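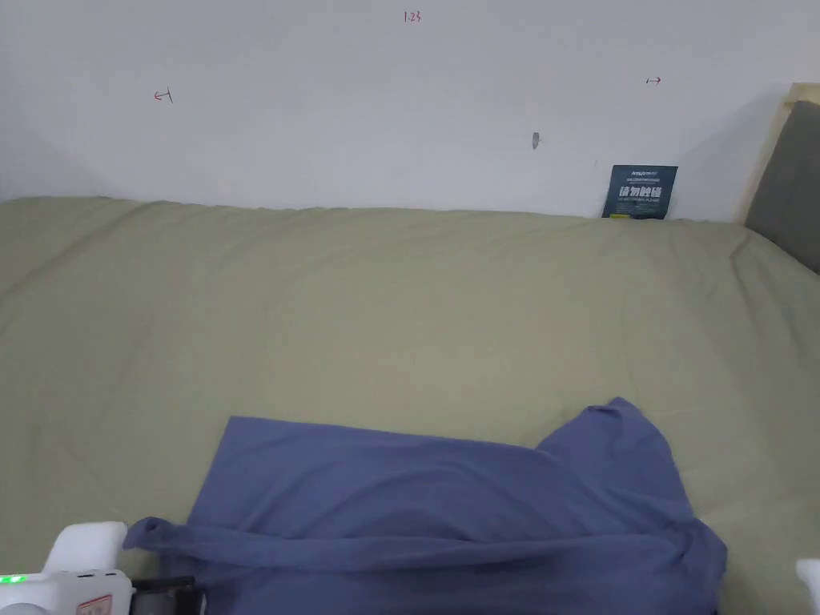

Peut-on finir Skisgate sans se battre ?

Le jeu se termine très bien sans donner un seul coup, à condition d'apprendre à lire la carte et de garder ses fusées de détresse pour le col de Karakaya.

J'ai mis longtemps à m'en rendre compte, parce que j'ai commencé comme tout le monde, piolet en main, en tapant sur chaque loup qui sortait d'un sapin. Ma première partie a été un massacre (surtout pour moi) et j'ai failli laisser tomber au refuge du lac. Et puis Birsen, qui joue à tout avant moi et qui a toujours raison, ce qui est agaçant, m'a écrit un message de trois mots : « Range le piolet. » J'ai recommencé le soir même et j'ai vu le jour se lever, quel bonheur !

Pour ceux qui débarquent : Skisgate est un jeu d'exploration en vue de dessus signé Skiso, un tout petit studio. On y incarne Ayten Soylu, une factrice qui doit livrer le courrier d'hiver dans la vallée de Flalesden, à ski, avec un sac trop lourd et une carte dessinée par quelqu'un qui ne savait visiblement pas dessiner. Il y a 62 lettres à remettre. Certaines maisons sont à deux pas du départ, d'autres demandent de traverser la moitié de la montagne, et la neige efface les traces au bout d'un moment, y compris les vôtres.

La carte, parlons-en, c'est l'idée que je préfère. Elle ne montre jamais où vous êtes. On la déplie, on la tourne, on griffonne dessus au crayon, et à vous de comparer le clocher penché que vous avez sous les yeux avec le petit triangle en haut de la feuille. Au début je me perdais tous les dix mètres. Maintenant je coupe par la combe des Meuniers les yeux fermés, et quand j'aperçois la cabane au toit rouge exactement là où je l'attendais, je lève les bras devant ma télé comme si j'avais marqué en finale.

Les loups, donc. On croit qu'ils attaquent, et c'est vrai qu'ils attaquent si on court. Mais ils suivent surtout le vent ! Regardez les écharpes accrochées aux piquets : elles indiquent d'où il souffle, et en passant du bon côté on traverse un bois entier sans qu'une oreille bouge. Le jeu ne l'explique nulle part. Il y a bien une lettre, la septième de mon parcours, où un vieux berger raconte à sa sœur comment il rentrait ses bêtes, et je l'avais livrée sans la lire. Lisez les lettres. Toutes. On peut les ouvrir à la vapeur dans les refuges et les recacheter, et je n'ai jamais eu autant de remords dans un jeu vidéo.

Mon histoire favorite est celle de Prodromos Drakos, l'horloger installé au-dessus de la scierie. Il s'envoie du courrier à lui-même. La première fois, Ayten dépose l'enveloppe sans commentaire, la deuxième elle hausse un sourcil, et la troisième il vous ouvre la porte et vous propose une soupe. Si vous acceptez, vous perdez deux heures de jour, ce qui est énorme en plein hiver, et vous repartez avec une boussole cassée dont je ne dirai rien, à part qu'il ne faut surtout pas la vendre à Kaan Karabulut. Je l'ai vendue à Kaan Karabulut. Trente couronnes. J'y pense encore.

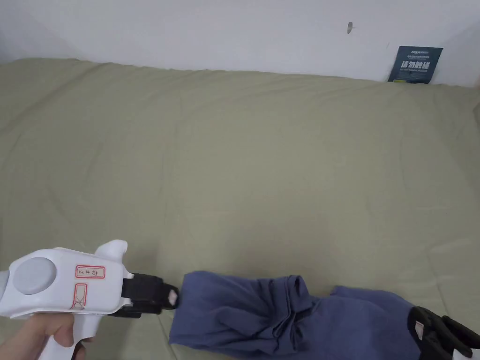 La poignée blanche, bien en main, index replié vers l'avant.

Le col de Karakaya est le gros morceau du dernier tiers. La visibilité tombe presque à zéro, la musique disparaît, et il ne reste que le bruit des skis et le souffle d'Ayten. C'est là que servent les fusées : on en tire une, on a quelques secondes de lumière rose sur toute la pente, on mémorise, on avance. J'en avais gaspillé quatre au chapitre deux pour faire peur à un renard. Avec sept fusées on passe tranquillement, avec trois on serre les dents, et mon amie Gönül prétend être passée avec une seule, mais je n'ai pas vu la vidéo.

Quelques bricoles que j'aurais aimé savoir avant de partir :

Le fart bleu est bien meilleur que le rouge le matin, et franchement inutile après midi. Achetez-en deux boîtes à Flalesden et gardez la monnaie.

On peut dormir dans la chapelle même si la porte est fermée, il suffit de faire le tour par le tas de bois.

Le sac se range objet par objet, et si les colis lourds sont en bas, Ayten tourne beaucoup mieux dans les pentes raides. J'ai passé une bonne partie du jeu à tomber dans les épingles en accusant ma manette !

Et sur la manette, justement, allez faire un tour dans les options. La sensibilité du stick est réglée très haut par défaut. Je l'ai baissée à 30 et j'ai eu l'impression de découvrir un autre jeu, les virages s'enchaînent, on sent la carre qui accroche — un régal. Les vibrations aussi valent le coup, elles changent selon la neige, et à force je reconnaissais une plaque de glace avant de la voir.

Tout n'est pas parfait. L'inventaire est lent, il faut valider chaque vente deux fois, et la traduction française a des moments de grâce (un écriteau « Attention à la vache tombante » dont je ne me remets pas). J'ai aussi eu un plantage dans la scierie, au pire moment, juste après avoir récupéré le colis de la couturière. La sauvegarde automatique m'avait ramené au pont, donc pas de drame. Et le marchand du chapitre trois qui demande 300 couronnes pour une lanterne, non, vraiment, attendez le dégel, il la solde.

Mais quelle ambiance ! Le village à six heures du soir quand les fenêtres s'allument une par une, le chien du facteur retraité qui vous accompagne jusqu'au dernier lampadaire et qui fait demi-tour, les habitants qui se souviennent que vous avez livré leur voisin avant eux et qui boudent pendant deux chapitres. J'ai joué tout le mois de mars là-dessus, une heure ou deux le soir, jamais plus, pour que ça dure.

Il me reste quatre lettres à livrer sur ma deuxième partie, dont celle adressée « à la personne du moulin », et je n'ai toujours pas trouvé de moulin. Si vous savez où il est, dites-moi juste si c'est au nord ou au sud de la rivière, pas plus, je veux chercher le reste moi-même. Les commentaires sont ouverts.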